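Ticket: Marker-to-cup task, low success at the insert step
Project: Bratalero (desk tidying set, simulation)
Opened by: Margarida Serrano
Assigned to: Olanrewaju Onyeka
Priority: normal
Status: open, workaround in place

Summary
Policy picks up the marker and carries it, but often fails to get it into the pen cup. Same settings as the last accepted build. Both cameras are on, default lighting, white sheet on the table.
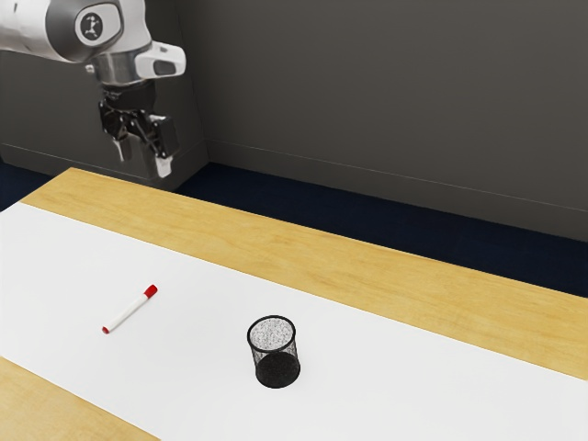
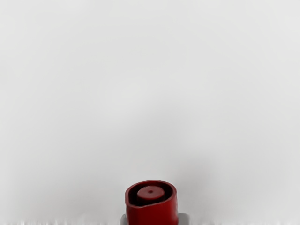
1. Reported behaviour (Serrano)
Ran 100 episodes overnight on build Salgado. Three kinds of failure, listed by how often they turn up:
a) Marker released too early, lands across the rim and rolls off on to the sheet.
b) Marker held at a slant, lower end catches the rim, cup is pushed over.
c) Gripper closes next to the marker and lifts with nothing in it. The arm then completes the rest of the motion over the cup as if it were carrying something, and the episode ends on the step limit.
Overall success was 50 per cent. The previous build did better on the same seeds but I no longer have its logs.

2. First checks (Onyeka)
Controller: joint tracking error within limits on every episode I opened. No dropped commands.
Gripper: opens and closes to the commanded width. Not a contact model fault as far as I can see.
Cup mesh: the collision shape was a solid cylinder in an old version of the asset. Checked, it is hollow now. A marker dropped in by script from directly above goes to the bottom and stays.
So the cup can be filled. The policy is getting the pose wrong.

3. Camera check (Onyeka)
Wrist view gives very little to work with when the only thing in it is a red end at the bottom of the picture against plain grey. The side view has most of the table, but a white barrel on a white sheet is poor contrast. The red cap is easy to find there and the barrel is not, so the heading of the marker is probably being guessed from the two red ends.
Test: swapped the sheet texture for mid grey, no other change. Failure (c) went away almost completely. (a) and (b) did not move.

4. Comment (Valter Cunha)
Please don't close this on the grey sheet. The set is meant to stand in for a desk in a house and people have white desks. If the policy needs a helpful background we should say so in the report and score it separately.

5. Grasp pose (Onyeka)
Agreed, sheet put back to white. Looked at (a) and (b) by plotting grasp position along the barrel. When the fingers close near the middle, the marker stays in line and the insert mostly works. When they close near one end, it turns in the fingers during the lift. The policy doesn't correct for the turn. It goes to the same height over the cup every time and opens.
Raised finger friction as a test. Less turning, but I don't trust the value and have reverted it.

6. Question from the demo side (Henrique Teixeira)
The Ledina people want to know if they can say the arm tidies a desk. What do I tell them?

7. Reply (Serrano)
Tell them no. It handles one marker and one cup, both in plain sight and well apart, in simulation. A child of five does this without looking. We have no results for several pens in a heap, a cup that is already full, or a real table. Picking up is in fair shape. Putting a thin thing upright into a narrow opening is where it still falls down, and that step comes up in most household jobs I can think of: cutlery in a drainer, toothbrush in a mug, umbrella in a stand.

8. Workaround
Until the policy is retrained:
Set max_steps to 900 so that a second attempt is possible after a miss.
Turn on the regrasp check. If finger width after closing is below 2 mm, open, go back to the start pose and try again.
Reject any grasp in the outer quarter of the barrel at either end.
This lifts the success rate on white but makes the episodes slow. Not suitable for timing runs.

9. Still to do
Retrain with the marker heading randomised over the full circle. The current data has it mostly pointing one way. (Onyeka)
Add tilted-in-hand starts to the insert data. (Onyeka)
Rerun the Salgado seeds with and without the regrasp check and attach both logs. (Serrano)
Ask Malachy Moynihan whether the Grumov licence covers a second render node, as two camera streams are now the slow part. (Cunha)

10. Update, Friday, August 21, 2020 (Onyeka)
Heading randomisation is in and training has started. Tilted starts are not in yet, the reset script drops the marker before the fingers settle. Leaving the ticket open.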